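**Part-time MBA vs. the certificate: is the teaching assistant thing worth it?**

**kerttu_r**

Hi all, long time reader. I got into the part-time MBA at Clustulville (evening track) and the letter says I can apply to be a teaching assistant for the undergrad accounting courses. It pays $775 a term and you get priority on the study rooms. I work full time at a parts distributor and I have a kid in second grade, so my evenings are already kind of a mess. Has anybody here done the TA job while working? Is it grading only or do they make you run review sessions too? The page on the website is three sentences long and one of them is about parking.

Also if anyone has opinions on the program versus the certificate at Flavville I'm listening, I have until June to accept.

Kerttu Rautiainen (figured I'd sign it, I think a few of you know me from the spring open house)

---

**ledgerdomain**

Did it for two terms. It was grading plus one review session before each midterm, so four sessions total. The grading is the killer. They gave me both intro sections, close to 100 students, and every problem set is handwritten journal entries because Professor Harju doesn't believe in the online homework system. I was doing it on my lunch break with a sandwich in the other hand.

That said I finally understood deferred taxes, so there's that.

---

**vilja_h**

> Professor Harju doesn't believe in the online homework system

Jouko Harju moved over to the grad side, he has cost accounting now. Intro is taught by Elsa Hirvonen and she uses Tandance for all the homework, it grades itself. The TA mostly answers emails and sits in the help room from 5 to 7. I'd take it. $775 to sit in a room where maybe two people show up? I got all my own reading done in there last fall!

---

**ledgerdomain**

OK that's a totally different job then, ignore me. Although I'd say Tandance grading itself is optimistic. My cousin's in that class and it marked her wrong for typing 600 with a decimal point after it.

---

**saarela_j**

I'm going to be the grump. Don't do it your first year. The first two terms of the evening track are stats and managerial econ back to back and everybody who had a side gig in my group either dropped the gig or dropped econ. Five to seven also means leaving work early, and if you're at a distributor I'm guessing end of day is when the phones go crazy.

Take the money question seriously too. $775 for a term of ten hours a week is terrible pay. You could do one bookkeeping client on the side and come out ahead.

Jouko Saarela, finished the program, still tired

---

**vilja_h**

It is NOT ten hours a week. The contract says up to ten. I logged six at the most and that was in exam week.

And I don't agree about side clients at all, a side client calls you when you're at the dentist. The help room closes at 7 and then you're done.

---

**saarela_j**

Fair on the hours, they may have changed the contract. When I asked about it they told me to plan for ten. I stand by the rest. Kerttu, what's your stats background? I think that matters more than anything else in this thread.

---

**kerttu_r**

One class, a long time ago, and I got a B minus. I can do a pivot table and I know what a median is. So... not great?

---

**curtains_and_co**

Nobody has touched the Flavville question so let me. I run a small workroom (drapes, cushions, some light upholstery) and I did their certificate, the one in small business management. It's shorter and cheaper and the people in it are mostly owners, so you spend class time on stuff like why your biggest customer pays you ninety days late. No thesis, no econ. They pair you with an advisor and mine helped me redo all my pricing, which had basically been vibes up to then.

The downside is that it isn't a degree. If you want to move up at a company that checks boxes, it won't check the box. My sister in law has the same certificate and HR at her place filed it under "other training."

---

**kerttu_r**

That's really useful, thank you. My manager did say the word "degree" when we talked about the purchasing lead position. I should ask her if she meant it or if she was just talking.

---

**ledgerdomain**

Ask her in an email so you have it in writing. And ask about tuition money while you're at it! Lots of places have a pot for this that never gets used. Mine paid for two courses a year once I found the form, but you had to apply before the term started and I missed the first one.

---

**vilja_h**

Yes to the form. Also buy the Laaksonen stats workbook used, it's what they use for the refresher and the editions are all the same except for the cover. Do the first five chapters over the summer and you'll be fine. I was a B minus person too and I got through it, I cried once, it was chapter four.

---

**saarela_j**

Chapter four is where they bring in hypothesis tests and then explain them in the appendix. Worst book I own. She's right though, do it over the summer.

---

**kerttu_r**

OK so I talked to my manager and she does mean a degree, so it's Clustulville. I applied for the tuition money and I'm skipping the TA job until second year. Sorry vilja! I'll come sit in your help room and be one of the two people.

My plan for now, tell me if it's dumb:

1. Accept the place and pay the deposit before the end of the month. I called and they'll let me split it.
2. Workbook, one chapter a week, after bedtime.
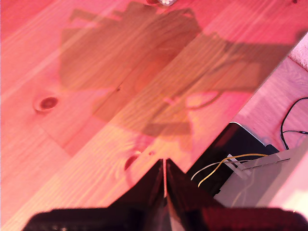

3. Go to the econ info evening and find out if there's any way to take stats first and econ a term later.
4. Ask work if I can shift my hours earlier two days a week. Not looking forward to that one.

---

**vilja_h**

Not dumb at all!! For number 3, you can split them but you have to ask Elsa Hirvonen to sign off, she's the evening track advisor as well. Email her before the info evening, there's always a line afterward. It does push your graduation back a term.

---

**saarela_j**

I'd take the extra term. I didn't and see above re: still tired.

---

**ledgerdomain**

Disagree, get it over with. An extra term is an extra term of fees, and the parking permit is per term too. But you know your own schedule.

---

**curtains_and_co**

If the parking is anything like Flavville's, take the bus.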